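Filed under: Kitchen > Clearing Up > Small Spaces

Print this page | E-mail this to a friend

How to clear a table when you have no proper kitchen to clear it into

Most washing-up advice assumes a worktop on either side of the sink, and possibly a window with a herb on the sill. My sink at Trestach has a cupboard door on one side and a wall on the other, and the draining board was removed by a previous tenant for purposes I have decided against imagining. So everything gets sorted on the table and travels to the sink in one go. I have been doing it this way since March and have broken two things, both of which I disliked.

What you need

A tray with a raised rim, big enough for a meal for one or a light quarrel for two. Mine is round and came from Tristen, the hardware shop, where I also bought a rack I had to take back.
A second, much smaller tray for crumbs and bits.
A bin or box for rubbish. A clear plastic storage bin does very well.
A dish rack that will stand on the table.
A dry sponge, and a second sponge for the actual washing. Do not let them meet.
An old towel to go under the rack.

Step one: wrappers first

Before you touch a plate, pick up everything that was packaging. Paper goes in the bin, foil goes in the bin, and the little sachet of sauce that you are keeping "for next time" goes in the bin too. There is a drawer in my house with 89 of those sachets in it, and next time has not come.

I like a see-through bin for this job. You can tell at a glance whether a teaspoon has gone in with the foil, and you will feel a mild shame about the takeaway, which does no harm. Stand it at the far side of the table, against the wall if you have one going spare. If foil is clean, ball it up and keep it apart for recycling. If it has had chips in it, wipe it or give up.

Step two: the dry crumbs

Fried food sheds. Batter in particular comes off in flakes that get into the grain of a wooden table and stay there until you put your elbow on them. Sweep them on to the small tray with your hand or the edge of a card while they are still dry. Add water at this stage and you have made paste.

Then lift the small tray to the bin, tip it, and help the last of it over the edge with the dry sponge. Short strokes, towards the bin. Greasy flakes will cling, and a second pass is quicker than swearing.
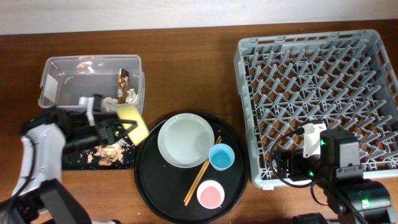

Dimitrov wrote in to object that a sponge is the wrong tool altogether, that crumbs get into the holes and come out again on your glasses, and that a pastry brush does the job in half the time. I have tried the pastry brush. It flung batter as far as the curtains, but then I may lack the wrist for it. If you are a brush person, carry on, and tip slowly. Dimitrov is right about the holes, so bang the sponge out over the bin before you put it away.

Step three: load the round tray

Plates go down first and flat. Cups go beside them, emptied. I know you think you can carry half an inch of cold tea across a room. Chopsticks and cutlery lie inside the rim, where they can roll about without leaving. If you have more than one plate, scrape before you stack, or the underside of the top one will need washing as well and you will have doubled your evening.

Keep the whole load to what you can lift with your elbows in. My tray with everything on it weighs a little over 2 kilos, and at that weight I can still open the kitchen door with a hip.

Step four: wash, and bring it back

Wash the cups first, plates next, anything greasy last. Then everything comes back to the table and into the rack, which is waiting on its folded towel. A plastic rack is kinder to a wooden table than a wire one, though it will still leave a puddle given the chance. Mine cost 50p at a jumble sale. The Plemus folding rack I had before it folded when it felt like it.

Wooden chopsticks should be dried with a cloth straight away and stood up somewhere airy. Left lying in the wet they go furry at the tips.

Step five: the table itself

Wipe along the grain with a cloth that has been wrung out hard, then go over it with a dry one. Wash both trays and prop them on their edges. Empty the bin that same night if fish was involved.

Next page: getting candle wax out of a tablecloth

Print this page | E-mail this to a friend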